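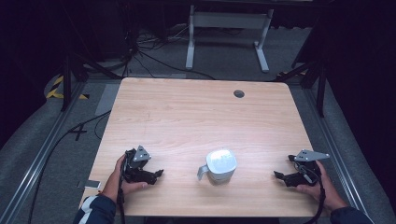

A small mug on a light wooden table.

Game day tips for a house full of football fans! I've hosted our bunch for 8 seasons now, and Vaida Rebane and I have worked out a few things.

Make the chili the night before - it tastes better by kickoff, and you get to watch the first quarter. Wings go in at 250 until the fat runs, then crank it up so the skin gets crackly. 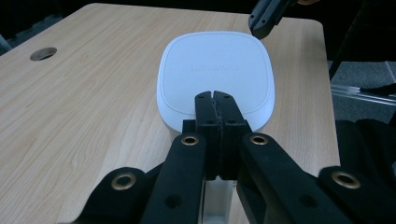 Dips do best in small bowls, refilled at halftime, so the sour cream isn't sitting out all game. Put a trash bag by the couch too (trust me!). Grass stains on a jersey? Dab on white vinegar, wait half an hour and wash it cold, inside out - the numbers last so much longer that way.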